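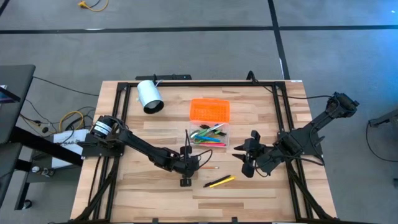
Our project looked at how packing jobs change when part of the work goes to robot arms. We studied the stationery line at Prondero, a small supplier in Puremville that fills school orders. Pens, pencils and highlighters are awkward to sort because they roll and lie at odd angles, and with two arms on one table the order of moves has to be planned. We sent a survey to 51 packers and got 31 back.

What the packers told us

Most said their hands hurt less at the end of a shift. Over half also said the day felt longer, as they now watch and correct more than they pack. Bags came up often as the part they would not trust to a machine. 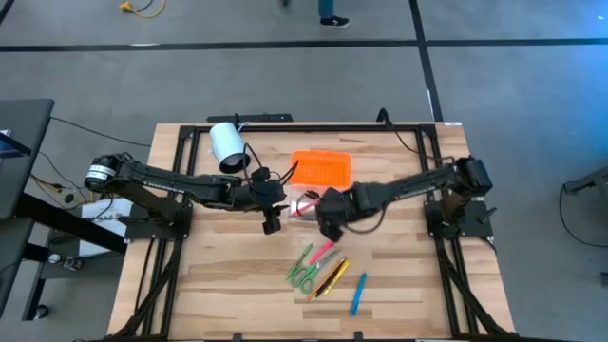
Figure 1. Two grippers holding a clear plastic bag.

Pay did not change, but job titles did. "Packer" became "cell operator" in May, and the training for it was one Saturday morning. Several people asked for more time on how to stop and restart an arm.

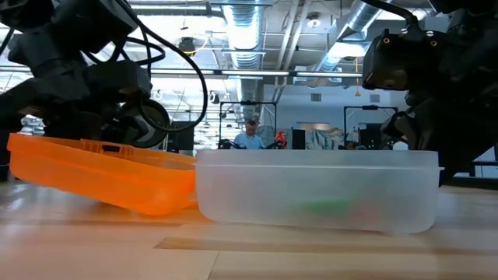 Figure 2. Orange tray and translucent bin between the arms.

The older line at Jorkidside is still all manual. Workers there talk to each other across the bench. At Puremville they stand farther apart, and some said they missed the company. We had not put a question about this in the survey, so it comes only from written comments.

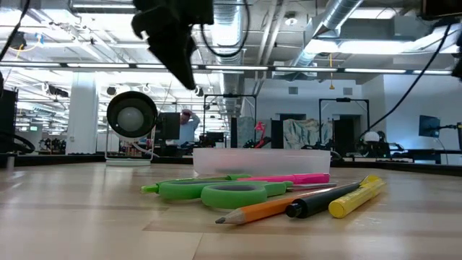
Limits of the study

We only asked day shift. The Khosravi warehouse did not reply to our request, so we have no third site to compare.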